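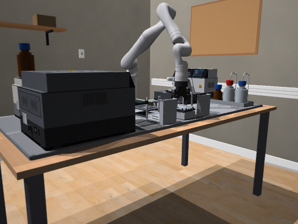

Dodix is the set of simulated bench scenes we put together for the Protovex open day in February. Visitors could follow the same routine on a screen before they went through to the lab. The bench is a wooden table with a grey platform on top, and the arm is white with a black gripper that hangs over the middle of the work surface. Bottles are lined up along the back on the right, including the two wash bottles on their tray. Move that tray in the scene file if you need more reach on that side.

Contents
scenes/ - the bench and the room
runs/ - 40 recorded runs, in 3 groups by starting pose
notes/ - the talk given on the day, as plain text

Running the demo
Start the viewer, load a scene from scenes/, then pick a run. Each one takes around 2 minutes. Use the Neretti viewer; the older Rajput one opens the files but drops the shadows.

Known problems
Three runs in the last group start with the gripper slightly too low. We left them in.
The display on the white instrument is a texture and does not update.

Contact
Warrick Doolan looks after the files - please send corrections to him.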